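Kasbridge Pilates & Movement Studio
Instructors' meeting, minutes, 13 December 2021
Chair: Shoshana Holloway. Notes taken fast, corrections to me pls.

Last meeting's minutes read, OK'd. Start delayed, door code again.
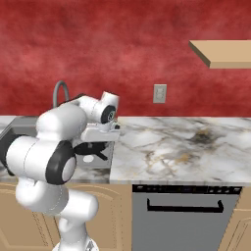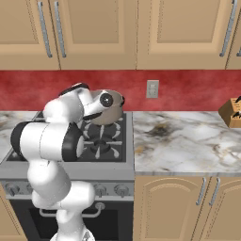
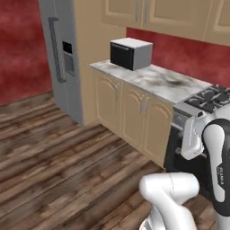

1. Teacher training, next intake
Starts in February, same as last time. Applications open now. Shoshana wants anatomy moved to the front of the program, before any reformer work. Long talk about this. Some felt new trainees get bored if they don't touch equipment early. Shoshana: they get hurt if they do. Agreed in the end, anatomy first, but one short reformer intro on the opening weekend so people know what they're working toward. Home practice came up too, half the applicants have no room for a mat. Suggest the kitchen. Counter edge is fine for standing footwork and calf raises, and a long vertical bar handle on a fridge door like the one in the last picture is NOT a thing to pull on for roll-downs, put that in the handout in big letters. Wood floor ok with a mat, no socks. Observation hours stay as they are. Trainees must get them signed the same day, no more batches at the end.

2. Mentors
Need 4, have 3. Anyone interested talk to Shoshana before the break. Mentor has to have taught here at least 7 months. Question whether prenatal teaching counts toward that, yes it does.

3. Equipment
Zesberg reformers: springs due for replacement on the two by the window, carriage on one is sticking as well. Do not use the sticking one for jumpboard, tape is on it, please leave the tape ON. Villca mats, the new thinner ones, mixed reviews. Fine for standing work, hard on the spine for rolling. Keep the old ones for beginner class, don't throw out.
Spring check sheet not being filled in. Initial it every morning, whoever opens.

4. Booking
Datgate still double booking the early class if somebody cancels from their phone. Support ticket open, no answer yet. For now check the paper list at the desk before you turn anyone away. Waitlist works ok.

5. Prices
Workshop fee set at $190, up a little. Covers manual. Trainees already signed up pay the old price. Drop-in rate not changed, will look at it agian after the intake.

6. Subs
Text the group, dont email. If nobody picks it up by evening call Shoshana. Swaps are between you two but it has to go in the calendar or payroll gets it wrong.

7. Other
Heat in the back studio, thermostat stays where it is. Client shoes in the hallway, need a second rack. Music volume in the barre class, can be heard in the treatment room, turn down.
Holiday schedule is on the board, check your name.

To do
Shoshana: rewrite training outline, chase Datgate, order springs
All: observation hours sheets in, spring check initials
Me: handout, shoe rack

Next meeting after the intake starts, time to be texted.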